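Rubber Bands: Small Loops That Stretch

You probably have a rubber band near you right now. It might be in a kitchen drawer, around a bunch of carrots, or holding a pack of crayons together. Rubber bands are cheap and simple, but there is a lot to know about them.

What is a rubber band made of?

Most rubber bands are made from natural rubber. Natural rubber starts as latex, a milky white liquid that comes from a kind of tree. Workers make thin cuts in the bark and the latex drips into a cup. Later it is turned into solid rubber.

Rubber is made of very long, thin pieces called molecules. They are much too small to see. When a rubber band is resting, its molecules are tangled up like cooked spaghetti. When you pull the band, they straighten out. When you let go, they tangle up again and the band gets short. A material that can do this is called elastic.

How is it shaped?

At the factory, soft colored rubber is pushed out of a machine as a long hollow tube. The tube is heated to make the rubber strong. Then a blade slices it up, the way you might slice a green onion. Each slice is a band. Thin slices make thin bands and wide slices make wide bands.

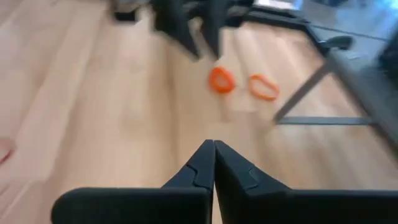

Two orange loops on a wooden floor. One looks thicker, and the other has a bigger opening.

Why don't they stay round?

A rubber band is soft, so it does not have to sit in a circle. Drop one on a table and it may land as an oval, a teardrop or a wiggly shape with no name. If it gets a twist in the middle, it makes a figure eight. It is still one loop. Untwist it and you can see there is no beginning and no end.

Color does not change how a band stretches very much. It does help with sorting. At the Mivlow Craft Room, red bands go around finished drawings and purple bands go around paper that has not been used yet. Tan bands are the hardest to find when they fall on wood – they are almost the same color.
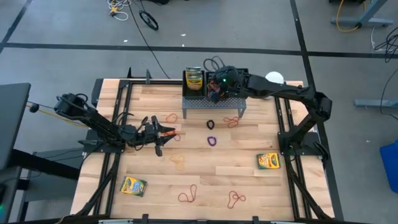

Rubber bands in several colors on a wooden tabletop. Look for the purple one near the center and the figure eight farther back.

Try it: how far does it stretch?

You need a ruler, a rubber band and a grown-up to help. Wear safety glasses if you have them.

1. Lay the band flat next to the ruler. Write down how long it is.
2. Hold one end still and pull the other end gently. Stop when it feels tight.
3. Write down the new length.
4. Let it go back slowly and measure it again.
5. Do the same with 3 different bands.

Did the thick bands feel harder to pull?

Keeping them safe

Never shoot a rubber band at a person or an animal. Do not wrap one tightly around a finger – it can stop the blood from moving. Keep them away from babies and pets, who may swallow them. Some people are allergic to latex and should not touch rubber bands.

Old bands dry out and crack. Store yours in a closed box, away from sunlight, and they will last longer.

Words to know

Elastic: able to stretch and go back.
Latex: the milky liquid used to make natural rubber.
Molecule: a very tiny piece of a material.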